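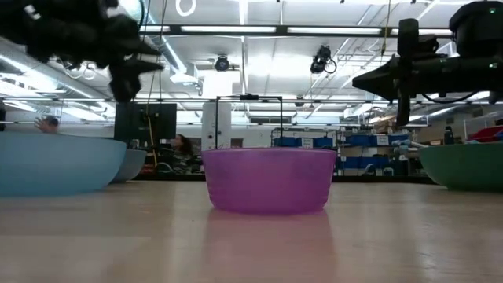
*Two-arm table at the Stelley site, with the purple bowl at center.*

## Table rules for the two-arm stations

The new table rules took effect on 7/12/24 and cover every two-arm station at Stelley and Ruppert. The full text is on the shared drive under Operations. What follows is the part most operators will need, along with answers to the questions that came in while the draft was going around.

Costel Berisha wrote the first version after going through the problem log for the past year. Many of the entries had little to do with the arms themselves. They were about what was left on the table, where it was put, and who was allowed to touch it while the arms were powered. The old instructions said "keep the work area tidy," and each shift read that in its own way.

**Starting layout.** Each task sheet now names the objects and their starting places. For the bowl tasks, the bowl to be moved first goes in the middle of the table and the others go to the left and right, with open space between them. Put them rim up unless the sheet says otherwise. If a bowl on the sheet is missing, stop and ask for it. Do not swap in another color - the color is how the run gets matched to its instructions later.

**Hands.** No hands over the table while either arm is enabled. This includes reaching in to straighten a bowl that has tipped. Press pause, wait for the status to change on your screen, and then reach in. Holding one arm still while the other is live does not count as a pause. Both have to be stopped.

**Drinks and personal items.** Nothing goes on the robot table that is not on the task sheet. Bottles, phones and badges stay on the side desks or the shelves. A closed bottle is fine on a desk.

**Cables.** Check the arm cables by eye at the start of each shift and after any collision stop. A cable should hang in a loose curve with room for the arm to reach its full travel. If it pulls tight or rubs against the table edge, tag the station and tell the shift lead. Do not tape it out of the way yourself. Several of the log entries started with tape.

**Shiny surfaces.** Some of the tabletops throw back a lot of light from the ceiling fixtures. Glare is allowed, but smears and dust are not. Wipe the table with a dry cloth before the first run. Spray cleaner may be used only with the arms off, and the table must be fully dry before you start again.

**Speed.** The limit for runs with a person seated nearby stays where it was. Station leads can lower it but cannot raise it. Any request to raise it goes to Berkay Kurtuluş in writing.

### Questions from the draft

*Does a dropped bowl have to be logged?* Only if it leaves the table, cracks, or is struck by an arm. A bowl that slips and lands on the table is a failed run and gets marked that way on the sheet.

*Who signs off a tagged station?* A shift lead and one trained operator, both on the same form. The operator cannot be the person who tagged it.

*Do the rules apply to visitors?* Yes. Visitors may watch from the desks but may not sit at the controls, even with the arms off.

*Is the old form still good?* Form 1071 can be used until the pads run out. The only change is a box for the cable check, so write "cables OK" in the margin on the old ones.

### Training

Every operator needs to complete the short session before the end of September. It takes place at a live station and has 3 parts: layout, pause and reach, and the cable check. Vorkora staff who split their time between sites only have to take it once. Ask your shift lead for a slot.

Comments on the wording are still welcome - send them to Costel with the section name in the subject line.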